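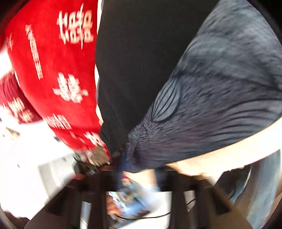

Red printed fabric at left, black fabric center, dark navy-gray textured fabric at right.

Ticket 537
Queue: Textile care and storage
Subject: Color transfer and pile marking, mixed dark and printed fabrics
Opened by: Elif Naz Yalçınkaya
Site: Whitcombe, second floor sorting room
Status: Closed, with one item carried over
Priority: Normal

Problem as reported

Pink tint on pale edging after wash load 102. Same load has lint on the black pieces and flattened patches on the fuzzy navy material. Red printed cloth was in the load. Requesting cause, and a wash and fold procedure that can be posted in the room.

Environment

Washer: front loader, Gradwood program card fitted, spin set to 1300 rpm.
Dryer: not used on this load.
Detergent: Lilo liquid, standard dose cap.
Storage: open shelves, Tumach bins on the lower two levels.
Water: municipal, no softener.

Log

08:40
Ticket accepted. Asked for the load sheet. The sheet lists red printed cloth, black plain cloth, navy textured pieces and four pale-edged table covers. Wash temperature entered as "warm". The program card has two warm settings, 30 and 40 degrees C, and the sheet does not say which.

09:05
Checked the program memory on the washer. Last cycle was 40 C, full spin, long rinse off. Changed the load sheet template so that the temperature is entered as a number.

09:20
Rub test on the red cloth, dry, white cotton square, ten strokes. Very faint mark. Same test with the square dampened: clear pink mark after four strokes. Repeated on the darker maroon-red cloth. Damp mark weaker than the first but present. Both go on the bleeder list.

09:35
Rub test on the white printing. No transfer from the print itself. Surface of the print is sound, no cracking when the cloth is bent over a finger. Most of the characters are large and blocky, and a hard crease through one of them will show, so the fold position matters. See procedure below.

09:50
Rub test on the black. Dry, nothing. Damp, light gray. Acceptable for a dark load, not for a load with pale edging.

10:10
Rub test on the navy textured material. No color on the square, dry or damp. The square picked up loose fiber instead. This is the source of the lint on the black pieces. Cleaned the washer filter and removed a wad of blue-gray fluff.

10:30
Comment from E. N. Yalçınkaya: "The covers went through with these colors before and came out fine. Can we rule out the detergent?"

10:45
Reply: ran a damp test with a capful of Lilo diluted in a bowl, one corner of the red cloth in for 20 minutes at 30 C. Water slightly pink. Ran the same with plain water at 40 C. Water visibly pinker. Temperature is the larger factor. Detergent is not ruled out completely, but changing it will not fix a 40 degree wash with the long rinse off.

11:15
Pale-edged covers rewashed alone at 30 C with long rinse, color remover sachet added. Three came out clean. The fourth has a pink line along one short side. Put back to soak in cold water.

11:40
Navy pieces inspected by hand. Pile is flattened beside the gathers and up against the rounded seams. Two likely contributors: the high spin, and being left bunched under other cloth while damp. Could not separate the two from one load. Steamed one piece from the reverse side, hand held well clear, then brushed with a soft clothes brush in one direction. Pile lifted on the flat areas. Still slightly flat in the pleats.

12:10
Second navy piece: skipped the steam, shook it out and hung it from the wide end. Left for comparison.

14:30
Second piece rechecked. Flat areas about the same as the steamed piece. Pleats better than the steamed piece. Hanging is now the first step and steam the fallback.

14:50
Black cloth rolled with lint tape, both faces. Fluff came off easily. No second wash required.

15:10
Fourth cover out of the soak. Line is fainter, still there in daylight. Second sachet treatment started.

16:20
Line on the fourth cover still visible at arm's length. Cover moved to the undersheet pile pending a decision.

Cause

Color transfer: red cloth washed at 40 C with the long rinse disabled, in the same drum as pale edging.
Lint: shedding from the navy textured pieces, filter not cleared before the load.
Pile marking: spin speed, damp stacking, or both. Not isolated.

Procedure to post in the room

Sorting
1. Red printed cloth and maroon cloth go together and with nothing else for the next three washes. Repeat the damp rub test after the third.
2. Black goes with other plain darks. Keep anything that sheds out of this load.
3. Navy textured pieces go in alone, turned inside out where the construction allows it.
4. Pale edging is sorted by the edging color, not the body color. A black cloth with a pale strip sewn to it counts as pale for this step and is washed alone at 30 C.

Washing
5. 30 C, long rinse on, for all four groups.
6. Spin 600 for the navy pieces. Spin 1300 is fine for the plain cloth.
7. Clear the filter before and after every navy load.
8. Empty the drum within 15 minutes of the end signal. If this can't be done, delay the start.

Drying
9. Hang the navy pieces from the wide end with the gathers hanging free. Do not peg through a seam.
10. Hang printed cloth print side in, away from the window.
11. No dryer for any of the above until the print has been heat tested.

Folding and storage
12. Lay the printed cloth face down and fold between the blocks of characters. Where a column of lettering runs the length of the cloth, fold parallel to it and clear of it.
13. Put plain tissue between red and anything lighter.
14. Roll the navy pieces loosely or leave them on the rail. Nothing stacked on top.
15. Black can be folded flat. If an old crease shows, move the fold a hand's width over each time.
16. Red and maroon in the left Tumach bin, plain darks in the right. Labels on the short side so they can be read from the door.

Notes

Stock code for the replacement edging is 702. It was ordered once in November and came in the wrong width, so measure the old strip before ordering again.

The Gradwood card defaults to long rinse off after a power cut. Check it whenever the display clock is wrong.

Comment from E. N. Yalçınkaya, 16:45: "Procedure printed and up beside the washer. Step 4 will catch people out, so I have marked it in yellow. Please leave the fourth cover with me, I would like to try it with new edging before it goes to undersheets."

16:55
Agreed. Cover returned to requester. Edging replacement carried over as a separate item under the same number. All other items closed.

Carried over
Replace edging on one table cover, code 702, width to be confirmed by requester.
Heat test on white print, offcut only, low iron through cotton. Add the result to step 11.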